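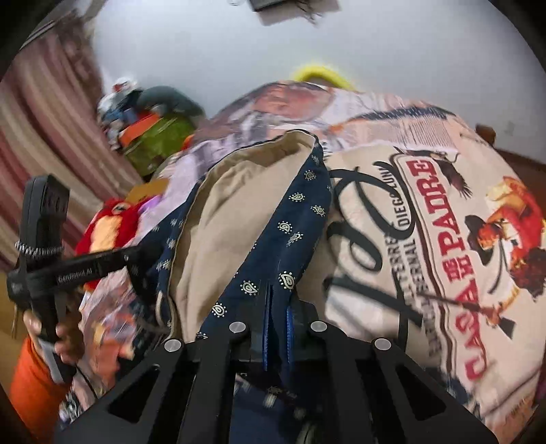 Figure 3.1 Printed cloth with a small cream paisley motif on a navy ground.

Chapter 3
Pattern on Cloth

In this chapter you will learn to
tell a printed pattern from a woven one
find and measure a repeat
recognize the common layouts used for printed fabric
work out how much extra cloth a pattern requires
describe a print in words that a supplier will understand

Before you begin
You should have read Chapter 2, on weave and grain. Have a tape measure at hand, along with a magnifier and a few pieces of patterned cloth. Garments from your own closet will do for most of the exercises, though uncut yardage is better for measuring repeats.

Most people choose cloth by its pattern first and its fiber second. A shopper will pick up a shirt for its stripes and look at the label later, if at all. People who make things from cloth can't work in that order. The pattern decides how the pieces are laid out, how much fabric is bought, which way up each piece must go, and where the seams can fall without spoiling the look. A plain blue cotton forgives a careless layout. A large floral doesn't.

Chapter 2 dealt with the cloth itself, the crossing of warp and weft. We now turn to what is put on the cloth or built into it. The first half of the chapter covers how patterns are made and arranged. The second half is about using them, and it contains a good deal of arithmetic, none of it hard.

Printed or woven?

A pattern can get into cloth in two main ways. It can be woven in, using yarns that were dyed before weaving, or it can be printed on after the cloth has left the loom. Knitted and embroidered patterns are treated in Chapter 5.

Turn the cloth over. In many woven patterns the back shows the design clearly, sometimes with the colors reversed, and in a simple gingham or plaid the two sides look the same. A printed cloth is usually paler on the back. How much paler depends on the weight of the fabric and on how far the color has traveled through it. On a thin lawn the back may be nearly as strong as the front. On a heavy canvas it may be blank.

If the back doesn't settle the matter, pull a few threads from a raw edge. A yarn from a woven pattern keeps one color for its whole length, apart from special yarns that are dyed in sections. A yarn from a print changes color wherever a motif crossed it. Put it under the magnifier and you will often see that the color sits on one side of the yarn and fades toward the other.

The difference matters in use. Woven stripes and checks follow the grain, so a garment cut along the stripe is also cut along the yarn. Printed stripes follow the grain only if the cloth was held straight while it was being printed. When it wasn't, the maker has to choose between cutting to the grain and cutting to the pattern, and neither choice is good. Check this in the store. Fold the fabric back across its width along a thread and see if the print follows the fold.

Ground and motif

The color or surface behind the pattern is called the ground. The figures that sit on it are the motifs. A cloth may have a single motif used over and over, or a main motif with smaller filler motifs between.

A light motif on a dark ground can be produced in several ways. In discharge printing, the whole cloth is dyed dark and a paste is then printed on it that removes the dye wherever the motif is wanted. In resist printing, the motif is first covered with wax, paste or some other barrier, and the cloth is dyed around it. In pigment printing, an opaque color is laid on top of the dyed cloth and held there by a binder. Pigment prints are the cheapest of the three and can often be identified by touch — the motif feels slightly stiff, and the back of the cloth shows little of it.

The paisley is one of the oldest motifs still in wide use. It is a teardrop with a bent tip, and it reached Europe on woven shawls from Kashmir. Mills in several countries copied the shawls, and the Scottish town of Paisley made so many that the shape took its name in English. Printers then took it over from the weavers. You will find it today on neckties, bandannas, scarves, bed linen and dress cottons, from less than half an inch long to well over a foot.

The repeat

Almost all printed cloth is made by placing the same block of design again and again. That block is the repeat. The vertical repeat is measured along the length of the fabric, parallel to the selvage. The horizontal repeat is measured across the width.

To find the vertical repeat, choose one easily recognized point, such as the tip of a leaf. Move up the cloth until you reach exactly the same point with exactly the same neighbors, and measure between the two. The neighbors matter. Designers often use a motif several times within a single repeat, turning it or changing its color slightly, and a student in a hurry will measure from one to the next and come away with a number that is far too small.

Repeats are limited by the equipment. On a rotary screen, the design must fit a whole number of times around the cylinder. Digital printers have no cylinder and can print a repeat of almost any length, but most designs are still drawn to the older sizes so that they can be printed either way.

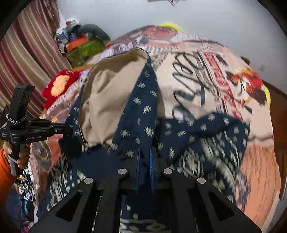 Scale is judged against the piece that will be cut from the cloth. A motif that looks modest on the bolt may fill the whole of a collar, and a tiny one may blur into a texture when seen from across a room. Many makers put two scales together and keep the colors the same, so that the difference looks planned. Navy and cream is a dependable pair for this kind of mixing: small cream motifs on one navy cloth sit comfortably beside a larger cream geometric border on another, with stars and zigzags. Linings raise the same question in a simpler form. A plain beige lining inside a navy print picks up the lighter color of the motif and adds no second pattern to compete with the first. A white lining under the same print would look colder, and under a thin cloth it might show through the ground.

Common layouts

The way repeats are arranged on the cloth is called the layout. Six terms will cover nearly everything you meet.

Square, or straight. Each repeat sits directly beside the next, in rows and columns. It is easy to match at seams. Any gap in the design will line up too, and may show as a bare stripe across a curtain or a bedspread.

Half-drop. Each column is moved down by half the height of the repeat. Gaps are broken up and the eye travels on a diagonal. Half-drops are common in furnishing fabrics and wallpaper.

Brick. Each row is moved sideways by half the width of the repeat, like the courses of a brick wall.

Tossed. The motifs point in every direction, with no clear up or down. Pieces can be cut either way up, so little cloth is wasted.

One-way. All of the motifs stand the same way up. Every piece must be cut facing the same direction, or one sleeve will have its flowers on their heads.

Border. The main pattern runs along one or both selvages, with a lighter pattern or a plain ground between. The border is usually placed at a hem, which means that the pieces are cut across the width of the fabric. Check the length of the longest piece against the usable width before you buy.

Some cloths combine these. A scarf or skirt length may have dots in the center, then a striped band, then a row of zigzags at the edge. Treat such a cloth as a border print and plan from the edge inward. 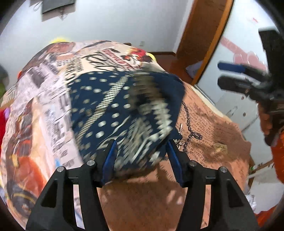 Allowing for the repeat

Matching a pattern at the seams takes extra cloth. The usual method is to round each cut length up to the next whole repeat.

Suppose a curtain panel needs a cut length of 90 inches, including hems, and the vertical repeat is 25 inches. Divide 90 by 25 to get 3.6. Round up to 4 repeats. Each panel must then be cut 100 inches long, and 10 inches of every panel will be trimmed away. For six panels you would buy 600 inches, or 16 2/3 yards, in place of the 15 yards you would need in plain cloth. Buy one further repeat to let you choose where the pattern starts at the top of the first panel.

Small repeats cost very little. With a repeat of 2 inches, the same panel divides evenly at 45 repeats and nothing is trimmed at all.

At the scale of a factory these amounts grow quickly. Consider a workroom, Salehi, that makes curtains for hotels and buys its cloth from the Kornance mill at Cullness. Its order calls for 1439 yards of a half-drop print sold as Zestia, worked out as if the fabric were plain. When the repeat is taken into account, the order comes to about 2000 yards. The difference has to be paid for, stored and handled, and if it is left out of the quotation the workroom bears the cost. You will return to this order in Exercise 3, where you are given the panel lengths and asked to check the total.

Describing a print

Suppliers, cutters and customers are often in different places, and a swatch can't always be sent. A written description should give the ground color first, then the motif and its color, the size of the motif, the layout, and both repeats. Add the usable width of the cloth, measured between the selvages. Leave out words such as "pretty" or "busy," which tell the reader nothing that can be checked.

Here is an entry in the form used throughout this book:

Navy ground, cream paisley, motif 3/4 inch long, tossed layout. Vertical repeat 6 inches, horizontal repeat 6 inches. Usable width 44 inches. Pigment print on cotton.

Try writing one now for a patterned garment of your own. Measure the motif along its longest side. If the garment has been cut so small that no full repeat survives on any one piece, write "repeat not found" and give the largest distance you were able to measure.

Section 3.1 begins with stripes, the simplest patterns to measure and among the hardest to match.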